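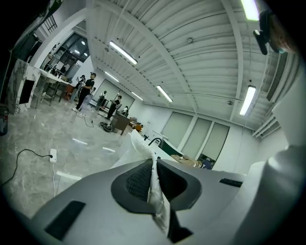
About Lolum

Hi, and thanks for clicking on the page most people skip! I started Lolum in a two-car garage with one washer, a card table and a stack of plain white cloths I had bought for a wedding and didn't know what to do with afterward. A friend borrowed them for her bakery, then the coffee place next to her wanted some, and by the end of that summer I was driving clean cloths all over Padgate in the back of my hatchback with the seats down.

We still do pretty much the same thing, only with a lot more cloth. We rent, wash, fold and deliver plain white cloths to places that go through piles of them: bakeries, salons, dental offices, two yoga studios, a guitar shop (they polish a lot of guitars). You get a clean bundle, you toss the used ones in our bag, and we swap one for the other on your delivery day. If you're a small place that needs 16 a week, great. If you need 300, also great, but please give us a little warning the first time.

Where we work

In May 2023 we moved into the big open room on the ground floor of the Thoroddsen building, 703 Wistance Road. I fell for it the minute I walked in. White walls, a white ribbed ceiling with long beams running all the way back, and long fluorescent lights overhead. I know fluorescent lights don't make anybody's list of dream features, but when your whole day is looking for a faint coffee ring on a white cloth, you want every bit of light you can get. In the garage I used to carry things out to the driveway to check them!

There's one big room and everyone works in it together. We talked about putting up dividers when we moved in and I'm so glad we dropped that idea. You can call across to the desk with a question about an order and get an answer without putting your cloth down. The washing is done in the unit behind ours, so the room itself stays fairly quiet, apart from the radio and an argument about the radio.

How we check and fold

Every cloth gets picked up and held up before it gets folded. That's the part I care about most and it's the first thing we teach. Pinch it in the middle or take it by a corner, let it hang, and look. A crumpled cloth on a table hides everything – stains, pulled threads, a corner where the hem is starting to go. Let it hang and the trouble spots usually show themselves. Then turn it and look at the other side, and if it's fine it goes down flat for folding.

We fold in half, in half again, and then into thirds with the folded edge facing out. I've tried other ways. The thirds fold stacks best on a narrow shelf, and most of our customers have narrow shelves. If you have a deep drawer instead, tell us and we'll do a flat square for you at no extra charge.

Cloths that don't pass go in one of two bins. Stained ones get another wash, and if they come back a second time with the same mark they're retired. Torn ones go to the mending pile, which I take home and work through in front of the TV. I'm not fast. Retired cloths get sold by the bag as shop rags, and those are a really good deal if you have a messy hobby.

Some things people ask us

Do you do colors? No, only white. We tried a gray one February and spent weeks sorting out batches that didn't match each other.

Do you use scented detergent? We don't. A few of our salon customers are picky about smells and so am I.

Can I send you my own cloths? Sorry, no. We did that for a while at the beginning and I mixed up two customers' dish towels so badly that I ended up buying both of them new sets.

Can I come see the place? Yes, please do! Email first so someone can meet you at the front door, and expect to be handed a cloth.

Getting started

New customers start with a three-week trial, so we can see how many you go through before either of us commits to a number. Almost everybody guesses low. Send us a note with your address, what kind of place you run and what kind of shelf or drawer you've got, and I'll write back with a delivery day – usually by the next morning.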